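Piltia: Geschirr und Spülmaschine

Irén Kozma, 19. Januar 2024

Piltia ist eine Sammlung von Aufnahmen rund um das Ein- und Ausräumen einer Spülmaschine in einer Wohnküche. Gegenstand sind Tassen, Gläser, Teller und Schüsseln auf der Arbeitsplatte und im Korb. Version 3 umfasst 200 Durchgänge. Ein Durchgang endet, wenn das vorgesehene Stück an seinem Platz steht oder der Versuch abgebrochen wird. Abgebrochene Durchgänge sind enthalten und mit "abbruch" gekennzeichnet.

Große Schüsseln verdecken im Korb oft alles, was dahinter steht. Bei der roten mit den weißen Sprenkeln kommt der Glanz auf der Oberfläche dazu. Verdeckte Stücke werden nur annotiert, wenn ein Teil des Randes oder des Henkels zu erkennen ist. 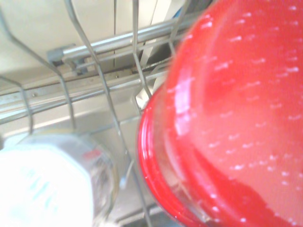 Inhalt

- Becher mit Henkel: rot, schwarz, dunkelblau, weiß, grau, blassgelb
- Trinkgläser: klar, ohne Aufdruck erfasst
- Teller: dunkles Petrol mit weißem Ring
- Schüsseln: rot gesprenkelt
- Umgebung: Vorratsgläser mit rot-weiß karierten Deckeln, Glaskanne, Kunststoffdose, bemalte Vase

Die Umgebung wird nicht umgeräumt, um die Arbeitsplatte freizubekommen. Vorräte und Kleinkram bleiben stehen und sind als "hintergrund" markiert. Die Vase hat eine eigene Klasse, weil sie in der ersten Version mehrfach als Becher eingetragen war.

Lage der Stücke

Für jeden Becher wird die Lage festgehalten: stehend, umgedreht oder liegend. Beim Henkel genügt die grobe Richtung aus Sicht der Aufnahme. Stehen zwei Becher dicht beieinander, bekommt jeder einen eigenen Eintrag, auch wenn sie sich berühren.

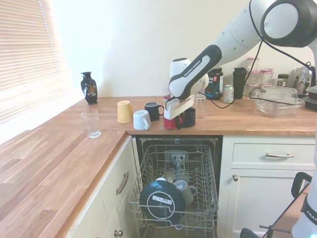
Im Korb gelten dieselben Bezeichnungen. Ein Becher, der auf der Seite liegt, bleibt "liegend", egal ob er zwischen den Stäben klemmt oder frei liegt. Teller bekommen statt der Lage eine Neigung (flach, schräg, senkrecht). Aufkleber und Etiketten auf dem Geschirr werden nicht gesondert erfasst, und ihr Text wird nicht abgeschrieben.

Annotation

Shuzhen Yin hat die Klassenliste erstellt und die Einträge gegengelesen. Strittige Fälle stehen in hinweise.txt. Die meisten betreffen Farben: Dunkelblau und Schwarz sind bei Gegenlicht vom Fenster schwer zu trennen. In solchen Fällen gilt die Farbe aus der hellsten Aufnahme desselben Durchgangs.

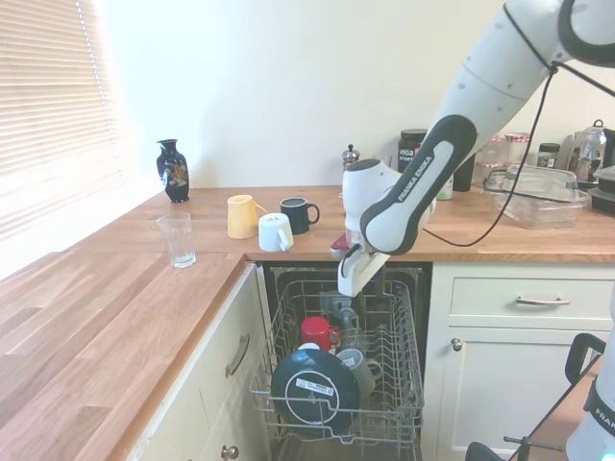

Küchenecke mit hölzerner Arbeitsplatte und geöffneter Spülmaschine, Korb herausgezogen.

Bekannte Einschränkungen

- Nur eine Küche und ein Spülmaschinenmodell.
- Besteck fehlt als Klasse, ist aber für die nächste Version vorgesehen.
- Klare Gläser sind vor der hellen Wand ungenau umrandet.
- Ob ein Stück sauber oder benutzt ist, wird nicht erfasst.

Änderungen

Version 3: Lage "umgedreht" ergänzt, Vase als eigene Klasse, doppelte Einträge vom August entfernt.

Verwandte Sammlungen

Surngate: Vorratsregale
Dai: Tisch decken und abräumen
Provgate: Klassenliste Küche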